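About Flodia

Hi, I'm Jamila Pramanik, and I started Flodia because I love elections way too much. We write about coalition talks, snap votes and budget fights in plain words, for people who don't have all day (me included!).

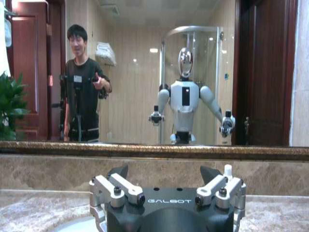

Marble countertop, sink at lower left

Nimal Siddiqui covers parliaments, and Nyokabi Koech runs our Thursday newsletter, which passed 1077 readers in June. I still can't believe it! We take no party money, and if we get a seat count wrong we fix it and say so at the top of the page. 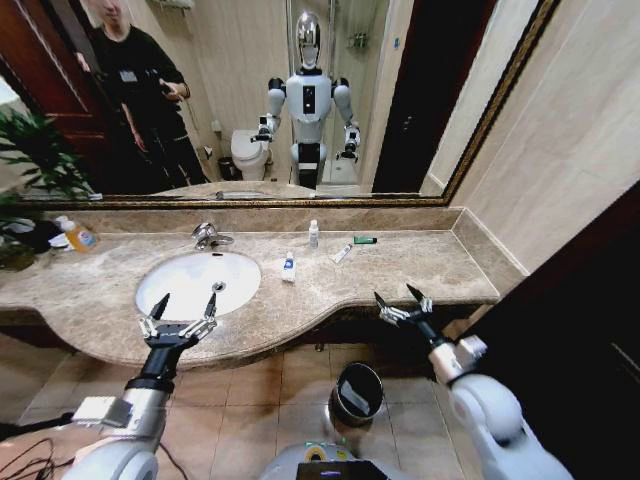
The mirror over the vanity

Got a tip or a gripe about our coverage? Write to Nyokabi, she reads everything.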